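Sorting the Brick Box: my report for the Materials and Making module
Yaa Atinga
September 29, 2024

So, my project was about plastic building bricks, and specifically about what happens when you tip a very large mixed box of them out and try to put it in order. I picked it because my cousins had passed on a box that had been filling up since before I was born, and my tutor, Abdul-Rahman Akpalu, said I could use it as long as I wrote down every decision I made along the way. I did, mostly (the first evening is a bit thin, sorry).

The whole box came to 2,063 pieces. I'd guessed at maybe half that! I counted them in batches into ice cream tubs, and it took three evenings and a lot of toast.

My first plan was to sort by colour. It looks lovely, and everyone who walked past said so. The trouble started when I tried to build with it. Looking for one small piece in a tub of 537 reds is miserable, because your eye just slides over them all. I asked two friends to build the same little house from the colour tubs and they both gave up on the roof and made it flat.

So I tipped it all back in and started again by shape, with colour only as a second step for the biggest groups. I ended up with 12 tubs. I named them after made-up places to stop myself calling everything "bits": Dromby was for flat plates, Gresis was wheels and anything round, Etim was windows and doors, and Skotow was where the sad chewed ones went. The names stuck and my friends still use them.

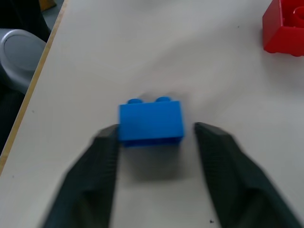 Small bricks were the part I enjoyed most, and they got the most pages in my notebook. I had always thought of them as fillers, what you use when you've run out of proper ones. When you look at one by itself you notice how much is going on. Take a bright blue one with two studs along the top, sitting on a pale table: the front is completely smooth, and all the grip is in those two shallow domes and the open underside. I drew that shape over and over from different sides for my sketch pages, and the studs were harder to get right than I expected (mine kept coming out like hats). I also found that small pieces show up best on a plain light surface, so I stopped sorting on the patterned rug and moved to a table. My knees were grateful too.

For the building test I put out almost 600 pieces sorted by shape and asked the same two friends to have another go at the house. Both finished, roof included, and one added a porch. I know they'd had practice by then, so it isn't a fair test, and Mr Akpalu wrote exactly that in the margin of my draft. If I did it again in March I'd use different people and a different model.

Other things I'd change: wider tubs with lower sides, and labels on the lids as well as the fronts. I'd also wash the bricks before counting them, as I did it afterwards and then couldn't be sure I hadn't lost any down the sink.

The box is back with my cousins now, tubs and all. Last I heard, Gresis and Etim had already been mixed together.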